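Flurdale bag drive passes 26 in its first fortnight

23/12/2018

I popped into the Narenura hall again this week and I'm pleased to report the bag drive is going gangbusters. If you missed it, the idea is simple: drop off a backpack or duffel you've stopped using, and it gets a clean and a once-over before going to somebody who needs one for school or a trip away. We've had 26 come through the door so far, which is heaps better than the 6 we managed back in June!

Jiltari, the bike shop on Yorath Street, has chipped in $2,000 for new zips and buckles, so please don't hold back a good bag over a broken clip (I nearly did, and mine took five minutes to fix). Do check the pockets first, though. I found a bus ticket and half a muesli bar in my old one.

Pale bags take a bit more scrubbing, but they're still very welcome. I've got my eye on a cream one, I'll admit.

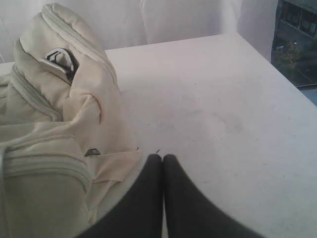
The big cream bag, dark buckle and all, on the white table.

Drop-off is at the side door, 2 till 6, and we're still short on kids' sizes.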